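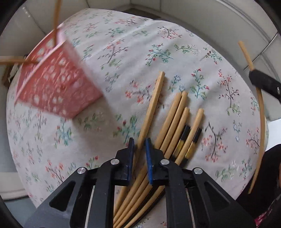

Notes on how Dellora handles roller blind orders for contract clients, as asked by two buyers last week. Thread.

Dellora supplies made-to-measure blinds and curtain track to hotels, student housing and offices. Head office and the sample room are in Pekport. Fabric cutting is done on the same site. Track is bent at the Ilasora plant.

The range currently has 181 fabrics. Of these, 93 are stocked by the roll in Pekport. The rest are ordered from the mill against a confirmed quote.

Lead time for stocked fabrics is 12 working days from signed drawings. For mill orders, add the mill's own lead time, which is printed on the quote. We don't quote a delivery date before the drawings are signed.

Measurements: give the recess width at top, middle and bottom, in millimeters. We make the blind to the smallest of the three and deduct for the brackets. If you have already deducted, write "blind size" on the schedule. If the schedule says nothing we treat it as recess size.

That last point accounts for most remakes. A blind deducted twice shows a light gap on both sides and can't be widened.

Maximum width for a single roller is set by the tube. The standard tube goes to 2,400 mm. Above that we move to the heavy tube, and the bracket changes with it. Check the depth of the recess before asking for the heavy tube.

Fire certificates are issued per fabric and per batch. The batch number is on the label inside the bottom bar. Keep the label on. A replacement certificate without a batch number takes longer to trace.

Order sizes: minimum for contract pricing is 20 blinds of one fabric. Largest single project so far was roughly 4,000 blinds over three phases, delivered floor by floor and labeled by room number.

Ondieki is the new chain-free system, on the price list as of October 2018. It uses a spring and a pull bar. It fits the same brackets as the old spring model, so existing sites can change over one room at a time.

Ondieki is not available on the heavy tube. Testing on that started in July and there is no release date.

Colors for the Ondieki bottom bar: white, gray, black. Other powder coat colors on request, from 146 bars per color.

Sample books go out on Tuesdays from Pekport. Trade accounts get one set free per office. Loose swatches are A5 and carry the fabric code on the back. Please quote the code and not the color name, as several names are used in more than one weave.

Motor wiring diagrams are a separate thread. Will post it once the new receiver sheet is approved.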